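The second before anything moves

I have a confession. Until last April I thought the clever part of a robot was the arm. It's big, it's shiny, it swings about, so of course you look at it! Then I spent 3 months dropping in on the people at Cosgrove who write the planning software, and now I can hardly watch an arm without wondering what it's thinking (well, working out).

Their planner is called Hilance. Ask it to get from one spot to another and it makes up 4000 possible routes, throws away every one that would clout a table or a neighbour, and smooths whatever is left. The smoothing is where the rows happen. Half the office wants short paths, the other half wants gentle ones, and I've sat through a whole lunch on how sharply a wrist ought to turn. I had soup. It went cold.

What surprised me was how much time goes on cables. The planner knows the shape of every joint to a hair, but a cable flops, and flop is a horrible thing to put into code. The old version, Jusside, pretended cables weren't there at all. Hilance wraps the arm in a sort of imaginary padded coat and keeps the coat out of trouble, which works nicely until the coat is too fat to fit anywhere. Someone was trimming it on the day I left, 2 millimetres at a time.

Then there's the gripper, which gets its own bit of code, Kollenska. It decides how the fingers should come at a thing and how far to close. Blocks are the favourite test, and I can see why: flat sides, no surprises, and you still get it wrong. I was allowed to change one number myself, a speed limit, from 20 to something lower, and felt enormously important for the rest of the afternoon.

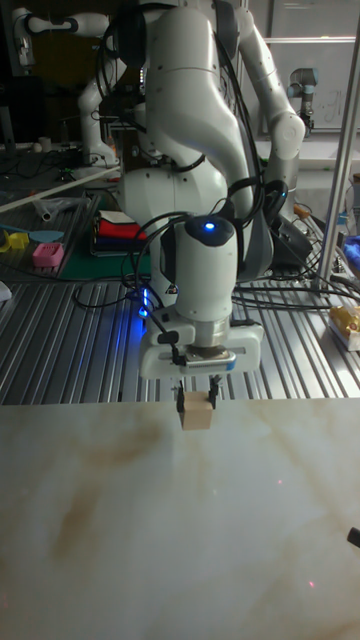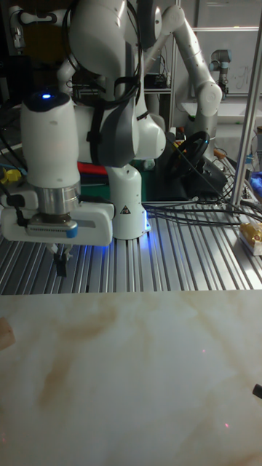

Fingers closed on a wooden cube in the first picture; in the second, the gripper points straight down, with another white arm behind.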